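The Quinlan Road Run

Anathi Makhubela had driven the 91 for 15 years, and on her last night she wanted it to be an ordinary one. She had asked the depot not to make a fuss. They had left a card in her locker anyway, signed by people she mostly knew by their shift numbers.

She took the bus out at ten past nine. It was June and still light over the Braltlow estate. Two boys got on with a fishing rod and paid in small coins. A woman with a sleeping baby rode three stops and got off at the pharmacy, which was shut.

At Hollari Bridge an old woman was waiting with a cake tin held in both hands. She had on a good coat, too heavy for the weather.

"Does this go to the hospital?" she asked.

"It used to," Anathi said. "They moved the stop. I can let you off on Quinlan Road and you walk up."

"Is it far?"

"Ten minutes. Less if you're quick."

"I'm not quick," the woman said, and sat down in the front seat.

Her name was Isla Pirihi. She said so before they had reached the lights. Her brother was on the fourth floor and had been there since the spring. He had stopped eating what they gave him, but he had asked for ginger cake, the kind their mother made, and it had taken her three tries to get it right because the recipe gave no oven temperature.

"It only says hot," she said. "Hot could be anything."

"What did you settle on?"

"Medium."

Anathi laughed. The boys with the fishing rod got off by the canal without saying thank you, and then came back to the door and said it.

After that there was only Isla. The road ran past the old Jandix works, where Anathi's husband had been a fitter until it closed. She told Isla this, though she had not told a passenger anything about herself in years. Isla asked what he did now. Anathi said he grew beans, and that he had died, and that she had put those in the wrong order.

"I grow the beans," she said. "He grew them first."

"Are they any good?"

"They're all right. Too many of them."

She pulled in at Quinlan Road. The doors opened and the evening came in, cut grass and traffic. Isla got up slowly and looked along the path.

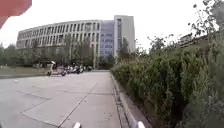 The walk up from Quinlan Road.

"It looks longer than ten minutes," she said.

Anathi checked her mirrors. There was no one at the stop and no one behind her. She was two minutes early, which had hardly ever happened on this route. She put on the brake, switched off the engine and took her bag from the hook.

"I'll come to the first bench," she said.

There was no bench. She had been thinking of somewhere else. They went on anyway, Isla with the tin and Anathi with her hand under Isla's elbow, and behind them the bus stood at the curb with its lights on. The radio was asking where the 91 was. It asked again, and then the depot must have remembered what night it was, for it went quiet.

Comments (3)

beanrow
"Hot could be anything." My grandmother's recipes were just like this. Lovely story.

T. Okell
I drove nights for a while and you do end up telling people things. She'd never leave the bus, though!

marlpit
Read it twice. I wanted to know if he ate the cake.

Contact the editors | © Braltlow Quarterly, all stories remain the property of their authors | Back to top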